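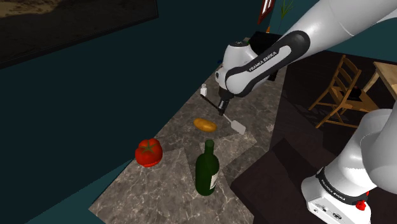 Figure 4. Spatula held just above the marble counter in the simulated Kasdale kitchen. The bread roll, tomato, salt shaker and bottle share the work surface.

April
Sabina Vrabec
Filed under: Household robotics / Manipulation / Working papers

4. Chores that need a tool

The chores in the previous section could all be done by picking a thing up and putting it somewhere else. Most kitchen work is of another kind. A person turning bread or cutting up a potato is holding one thing in order to act on a second, and the second is never touched by the hand at all. We wanted to know how much of the skill measured so far would carry over to work of this sort.

The arm, the counter and the control method are those of Section 3. The method, Ploltden, was trained on the same demonstrations as before, with a further set in which a person steered the simulated arm through each tool chore. We gave it 9 chores, all of them described to the arm in one short written sentence. Each attempt began with the tool already in the grip, so a failure to pick it up could not hide what came afterwards. Attempts were stopped when the chore was done, when the tool was dropped, or when the time allowed ran out.

Scoring was done by Jiline, which reads the positions of the objects directly from the simulator. A chore counts as done only if every object meant to move has reached its goal and every other object is still standing where it was. This second rule matters on a shared counter. A spatula that slides neatly under a roll and then knocks over a bottle on the way back has not done a chore anyone would thank it for, and Jiline gives it nothing.

Out of 811 attempts, 83 were scored as done. The figure is low, and it would be lower still without the two easiest chores, both of which ask only for an object to be pushed a short way with the flat of a tool. On the chores that call for lifting with the tool, the arm mostly got as far as touching the food. The roll was pushed ahead of the blade and never climbed on to it. When a person does this they tip the blade, press down a little and give a short shove, and they do it without thinking. The demonstrations contain that shove, but it takes up so little of each recording that the method seems to have smoothed it away.

Misjudging the length of the tool was the other common fault. The controller knows where its fingers are. It has no separate measure of where the far end of the spatula or knife is, and must work this out from the camera views. In many failed attempts the fingers followed a path that would have been right for a slightly shorter tool. Where the slip was sideways the arm could sometimes recover. Where it was downwards, the tool met the marble and twisted in the grip, and from then on every later movement started from a wrong guess.

We tried moving the tool further up in the fingers, and we tried a slower approach. The slower approach helped with pushing and made little difference elsewhere. Changing the grip made results worse on the knife chores, and we went back to the original setting for all the attempts reported here.

Knife work was treated as a positioning problem only. The Kasdale kitchen does not model food coming apart, so a cut potato is outside what we can test. The arm was asked to bring the blade over the potato, line it up across the long side and hold it there. Any contact with the counter ended the attempt. Seen from close to the gripper, as in the view below, the handle and the thin shaft take up the middle of the picture and the potato lies off to one side. The method has to relate the two with the blade drawn as a pale, see-through shape over a strongly veined stone.

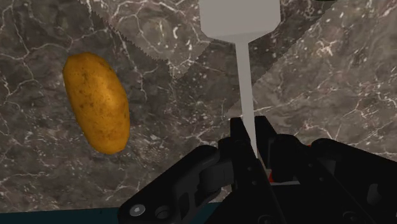
Hubáček objected, on reading a draft of this section, that lining up a blade is the least of it, and that a potato which cannot roll under pressure or be held still by a second hand says little about whether a machine could make dinner. We accept most of this. One arm with one gripper cannot steady the food and cut it at the same time, and a real kitchen would need a second arm, a clamp or a different way of cutting. What the knife chores do test is whether the arm can place a long, thin tool over a target it is not touching. It usually could not, and adding a rolling potato would hardly have raised the score.

The same objection has more force for the pushing chores, where our results are at their best. Friction in the simulator is set to one value for the whole counter. Crumbs, grease and spilt water are missing. A method that does well on a clean, even surface may do less well on a used one, and we have no measurements on a real counter to set beside these.

We also looked at whether a crowded counter was to blame. Removing every object except the target brought fewer knocks, as expected, but the share of attempts in which the tool did its own part of the work properly stayed nearly the same. Clutter costs the arm some finished chores — it does not explain the misjudged tool length. The attempts on a cleared counter are not included in the totals given earlier.

On this evidence the arm is not ready for kitchen work that needs a tool, even with the tool put into its grip. Section 5 takes up the question of whether marking the end of the tool in the camera views reduces the downward error.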